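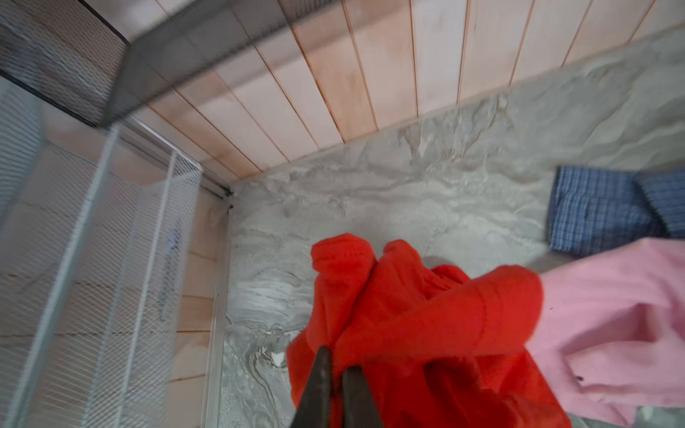
Spring clothing swap: what to bring and how to fold it

The Wirklow clothing swap is back in April, and sorting has already started. Last year we took in 175 bags and ran out of table space before lunch, so a few things are changing.

Each household may bring up to 4 bags this time. Sweaters, shirts, pajamas and children's clothes are all welcome, along with towels and plain cotton cloths. Please wash everything first and check the pockets. We can't take pillows, shoes or anything with a broken zipper.

Nisreen Sayegh is running the sorting again. She asks that you leave things unfolded in the bag. Every piece gets opened out and checked for stains anyway, and folding it twice wastes an evening. Small marks on a pale shirt often come out with dish soap and cold water, so those go in a separate tub and get one more wash before we decide.

Sorting is by type first, then by size. Color doesn't matter until the tables are set up. Reds and bright oranges are kept away from the light pinks in the wash, a lesson from the Matar Street load two years ago.

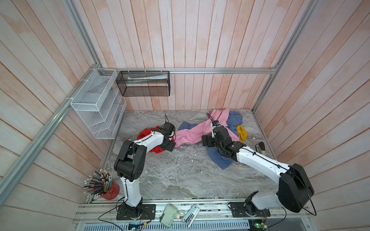 Towels and cloths get their own pile – they were mixed in with the clothes last year and people had to dig. Long towels are folded in thirds, then in half. Small cloths are laid flat and stacked, checked ones with plain ones, and tied in bundles of 5. Anything too thin to dry a dish goes to the rag box, which the Trurkik bike shop picks up.

We have almost 42 hangers, and could use more for shirts and dresses. Wire or plastic is fine.

Bags can be dropped off at the side door on Cakik Lane during regular hours. Please tie them shut and write "clothes" or "towels" on the outside. If you'd like to help fold, leave your name and phone number at the front desk for Nisreen.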